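Workshop > Projects > Kestik > Questions

Updated February
By the Kestik build group, Nallmont Shared Workshop

Kestik hand-held gripper: frequently asked questions

What is Kestik?

Kestik is a pair of hand-held grippers that members build in the shared workshop. You hold one in each hand and do ordinary table jobs with them, and the recordings are used later to train a small robot arm. The arm is a separate build called Drostetti and has its own page.

Do I need my own 3D printer?

No. The workshop printers are fine. A full pair takes 22 hours to print at the standard settings, so book two overnight slots. Do the bodies first and the finger parts second. If a body fails halfway, you want to find out before you have used the second slot.

Which filament should I use?

Gray PLA from the shelf works. Most pairs so far were printed in Tanoli gray, and the slicer profile on the shared drive is set up for it. Other brands need a test print of the slide rail first. Avoid silk or glossy filament, since glare near the markers causes tracking dropouts.

How heavy is it?

The last set of bodies came out at 172 grams for the left and 171 for the right, before screws and camera. If yours is a lot heavier, check the infill. It should be set to the value in the profile and the slicer sometimes resets it when you import a new file.

My fingers don't close evenly. What did I do wrong?

Usually the slide is too tight on one side. Take the finger off, run fine sandpaper along the rail a few times, and try again. Don't use oil. It gets on the pads and then they need to be replaced.

If the fingers still meet off center, check that you haven't swapped the left and right links. They look the same but one has a small notch on the back.

How do I make the finger pads?

Cut the textured grip sheet with the paper template and glue it to the inner faces. Leave it clamped for over 30 minutes. The sheet lifts at the corners if you rush it - most repairs we do are on pads.

What are the square markers for?

They tell the software where each finger is. Print them on matte white paper or card and keep the white border around the black pattern. A marker with the border trimmed off will not be read. Each marker has its own number, and the list of numbers is taped inside the lid of the parts box.

Can I use a marker that is scratched?

A small scratch on the white part is fine. If the black squares are damaged, print a new one.

Where do I test a finished gripper?

In the long room with the wooden tables. Start with the fingers open and the markers facing the camera, and look at the live view before you record anything. If you are using the headset and backpack, ask another member to watch the floor for you.

Keep the space around your table clear, and put glasses, cups and tools on a different table from the one you are recording at. If another group is testing at the same time, agree on who uses which table.

The Kestik grippers in use in the long room:

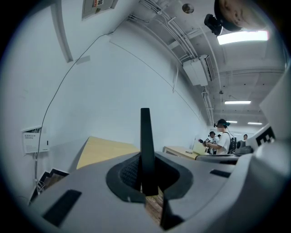
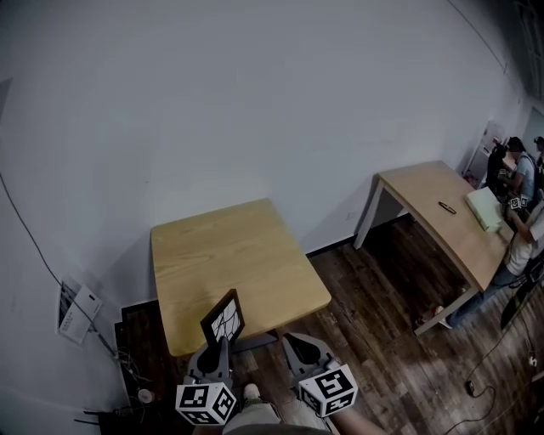
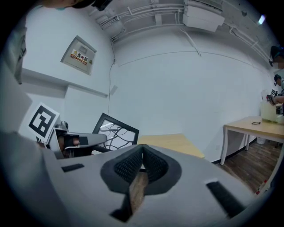
The tracking keeps dropping out. What should I check?

Check the light first. A ceiling light reflecting straight off a marker will wash it out, and turning your body a little is often enough to fix it. Then check that the marker is flat and that no tape is covering the pattern. Wipe the lens with the cloth from the drawer and restart the recorder.

Can I take a pair home?

Yes, once it has passed the open and close test. Write it in the loan book. Batteries stay in the workshop - we don't have enough spares.

Are the files available to non-members?

The body and finger files are. The slicer profile is on the shared drive, which is for members only at the moment. Ask at the front desk and someone can print out the settings for you.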